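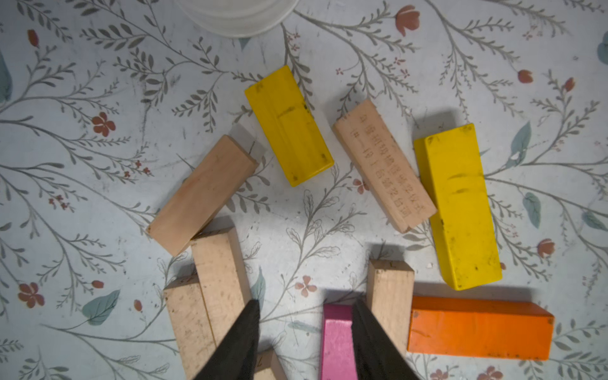

3주차 수업 자료: 쌓기나무 탑의 준비와 정리

1. 이번 주에 다룰 내용

지난주에는 상자째 뒤집어 세운 탑으로 바로 놀이에 들어갔다. 이번 주에는 흩어진 나무토막을 고르고, 닦고, 다시 쌓는 과정을 다룬다. 놀잇감 관리 실습 점수에 들어가는 부분이므로 조별로 기록지를 작성한다.

2. 토막 살펴보기

실습실의 토막은 칠을 하지 않은 나무 토막과 색을 칠한 토막이 섞여 있다. 노란색과 주황색 토막은 표면을 먼저 본다. 노란 토막에는 칠이 닳은 자리와 어두운 얼룩이 있고, 주황 토막에는 옅은 긁힌 자국이 있다. 이 정도는 그대로 사용한다. 칠이 들떠 손톱에 걸리는 토막은 따로 빼 둔다.

칠하지 않은 토막 가운데 한자가 두 줄로 새겨진 것이 있다. 글자가 있는 면은 물걸레로 문지르지 않는다. 마른 솔로 결을 따라 쓸어 내고, 글자 홈에 먼지가 남으면 면봉을 쓴다.

가느다란 선이 보이는 토막은 결인지 금인지 확인한다. 양 끝을 잡고 살짝 비틀어 보아 소리가 나거나 틈이 벌어지면 금이다. 금이 간 토막은 탑의 아래층에 넣지 않는다.

3. 작업대 준비

탁자에는 천을 깐다. 꽃과 잎 무늬가 있는 연회색 천이면 충분하다. 천 위에서는 토막을 내려놓을 때 소리가 덜 나고 모서리도 덜 상한다. 다만 탑을 쌓을 때는 천이 밀릴 수 있다. 고르기와 닦기까지는 천 위에서 하고, 쌓기 전에 천을 걷는다. 천을 걷을 수 없는 탁자라면 네 귀를 집게로 고정하고 주름을 손바닥으로 편다.

4. 순서

가. 토막을 겹치지 않게 펼친다. 다른 토막에 걸쳐 있거나 세워진 것은 눕힌다.
나. 칠한 것과 칠하지 않은 것으로 나눈다.
다. 한 토막씩 여섯 면을 돌려 가며 본다. 끝면도 빠뜨리지 않는다. 끝면에 글자 비슷한 표시나 얼룩이 있으면 기록지에 모양을 그려 둔다.
라. 마른 천으로 닦는다. 얼룩이 심하면 400번 사포로 결 방향으로만 2회 문지른다. 칠한 면에는 사포를 쓰지 않는다.
마. 두께를 비교한다. 토막 3개를 나란히 놓고 자를 얹어 흔들리는지 본다. 두께가 다른 토막은 탑에서 빼기 쉬운 자리와 어려운 자리를 만들기 때문에 일부러 버리지는 않는다.
바. 한 층에 3개씩, 층마다 방향을 바꾸어 쌓는다.

5. 색 토막의 배치

색 토막을 한쪽에 몰아 넣으면 아이들이 그쪽만 건드리는 경우가 많다. 층을 건너뛰며 흩어 놓는다. 색깔 주사위를 쓰는 규칙에서는 같은 색이 맨 위층에만 있지 않도록 한다. 색 토막이 모자란 조는 칠하지 않은 토막으로 채우고 규칙을 조정한다.

6. 보관

정리할 때는 Verik 상자의 칸에 맞추어 길이 방향으로 눕혀 넣는다. Cudby 상자는 칸이 없으므로 천 주머니에 먼저 담는다. 두 상자의 토막은 길이가 달라 섞으면 탑이 서지 않는다. 젖은 천으로 닦은 토막은 하루 말린 뒤에 넣는다.

7. 과제

조별 기록지 1부. 빼 둔 토막의 상태와 이유를 쓰고, 끝면 표시를 그린 그림을 붙인다. 분량은 2쪽 이내. 제출함은 31호실 앞에 있다. 사포와 솔은 수업이 끝나면 서랍에 돌려놓을 것.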